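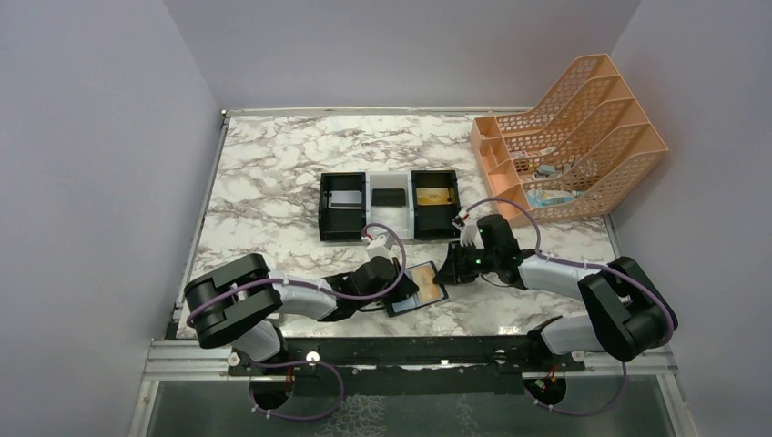
Card Sorting Recordings: Your Questions Answered

127 shares | 9 comments

Welcome! If you've landed on this page, you are most likely about to start a shift on the card station at Plukberg, or you have been sent a copy of the Trullevum recordings and want to know what you're looking at. Kazimír Kuruc answers the mail for this project and wrote most of what follows, with a good deal of nagging from the rest of us.

What are you collecting, exactly?

Short recordings of a person steering two robot arms through everyday jobs with cards: picking one up, passing it between the grippers, putting it in a tray, sliding it in or out of a wallet. Each recording (we call it an episode) holds the video from all the cameras along with the joint positions of both arms. The learning system is then trained to copy what the person did, so the care you put into your driving really does matter.

Why cards, of all things?

They're thin, they're stiff, and they lie flat on a hard table, and that makes them surprisingly awkward to get hold of. A person uses a fingernail without thinking. A gripper has to catch an edge, or tip the card up against something, or get a little help from the other arm. We like that the task is small enough to fit on one tabletop and still leaves plenty to learn!

How many episodes do you need?

The goal for this round is 900 good ones. A comfortable shift gives us 55, and please don't try to beat that. Tired hands make jerky recordings, and we'd much rather you had a cup of tea.

Do the arms have their own cameras?

Yes, there's a small one at the wrist, as well as the fixed view of the whole table. The wrist view takes some getting used to, as the gripper's own fingers fill a good part of the picture, and often the other arm does too. Give yourself ten minutes of just moving around and looking before you record anything.

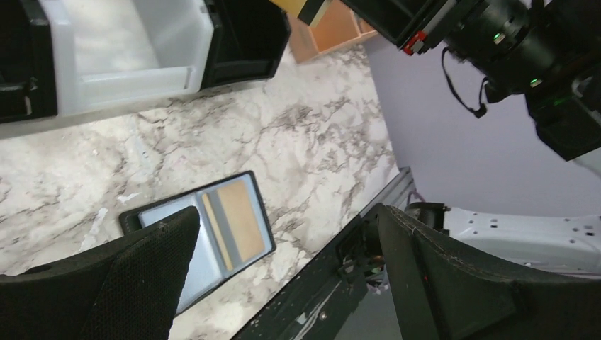 What if I drop a card halfway through?

Keep going, if you can reach it. Pick it up and finish the job, then mark the episode "recovered" in the log. Those are some of our favorites, because a system that has only ever seen perfect runs has no idea what to do when a card slips. If the card has gone somewhere neither arm can get to, stop the recording and mark it "abandoned." Don't reach in by hand while the arms are live, however tempting it is.

Does everything have to start in the same place?

Please, no. Move the tray a little, turn the wallet to a new angle, swap which card goes where. Vaněk, our earlier set, was recorded with everything lined up beautifully, and the model we trained on it got lost as soon as we nudged the tray. The wallet work in particular needs lots of different angles, and you'll want to bring the fingertips together slowly as you come up to the sleeve.
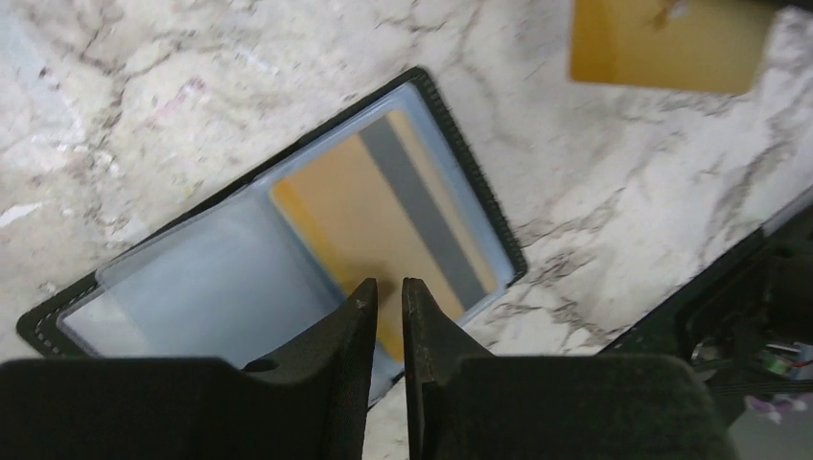 Are those real bank cards?

We only use blanks and dummy cards, so please leave your own in your pocket.

May I use the recordings in my own work?

Very likely! Write to Kazimír and tell him a little about what you have in mind. The Grultotgate folder has a small sample you can look through first, and the full set will be ready to share in October, once the labels have been checked.

Comments (9) | Share this page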